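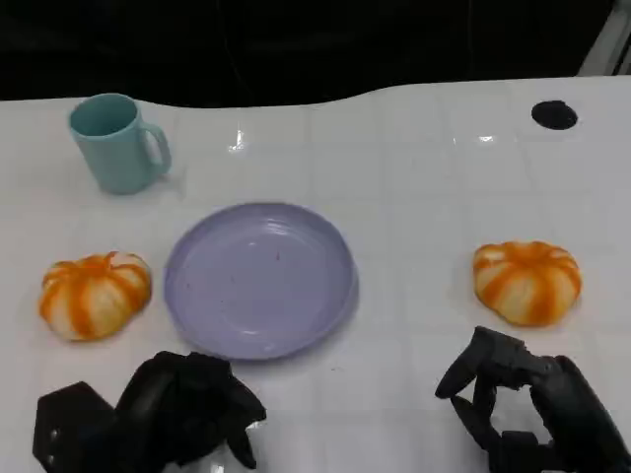
Progress report to the Claeys fund: slow traps in germanium films

Print this page | E-mail this page
Reading time: 2 minutes

2025-07-30

Dear friends at the fund,

It has been a busy stretch since our March letter, and I am glad to say that most of the news is good (I will get to the part that isn't). As you may remember, we are trying to find out why thin germanium films grown at Flatstead keep a bit of charge long after the voltage is switched off, and whether a gentler growth recipe can cure them of it.

Growth. The Ornel chamber has given us 409 films so far. The first 100 went mostly into learning how the heater behaves, and I would call that time well spent, though it did not feel like it back in the spring! The newer films are smoother, and the edges of the wafer now look much more like the middle, where we used to do all our measuring.

Measurement. We cool each sample, fill the traps with a short pulse, and then wait and watch the current settle. It is slow work. Sorkadska, our analysis program, has now fitted 1344 decay curves, and two kinds of trap show up clearly. One sits near the surface and fades a good deal when we cap the film quickly after growth. The other is deeper down and so far doesn't care what we do to the cap. We suspect it starts at the boundary with the silicon underneath, but I would rather show you a proper test of that than a hunch.

Delays. The cryostat developed a leak in one of its seals and we lost six weeks waiting for the part. We used the gap to redo the older fits with the corrected temperature scale, and a few of the numbers in our last letter moved as a result. The revised table is attached, with the changed rows marked.

Money. Spending is within the plan, apart from helium, which cost more than we had allowed. I would like to move what is left in the travel line to cover it, if you are willing, and a short e-mail back would be enough for our office.

Next we will grow a set of films on thicker buffer layers and run them through the same cooling cycle, starting with the two recipes that gave the quietest surfaces.

With warm thanks for your patience,
Tineke Hermans

Print this page | E-mail this page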